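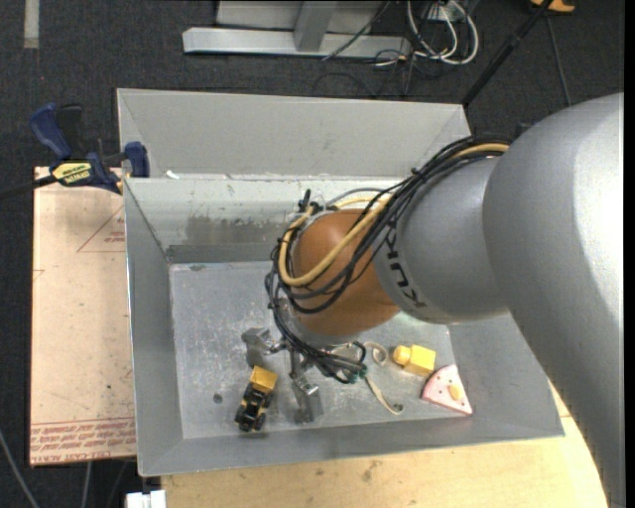
Changing gas suppliers, month three

I said in March that I would write down how the switch from Promska to Lazaridis went, so I'm doing it now while I still have the bills out on the table.

The form took one evening. They wanted the meter reading, which was 2,941, and the account number from the old supplier. Promska prints that number on the back of the bill in very small type. I typed it wrong the first time and the form sent me back to page one.

The final bill from Promska came with a credit of 33 dollars. I expected it to be paid out on its own, but you have to call and ask. The call was short and the money showed up the week after.

Lazaridis asked for a deposit of 100 dollars. It was in the terms, and I had skipped that part. They say it comes back after a year of payments made on time. I have put a note in the calendar.

The monthly cost is a little lower so far. It has also been a mild spring here in Piswood and the heat has mostly been off, so I would not read much into that until winter.

Two people have asked if I looked at Makemen as well. I did. They don't serve our side of the river yet.

Next job is the water heater. It makes a ticking noise in the morning and I want to get it looked at before the cold comes back.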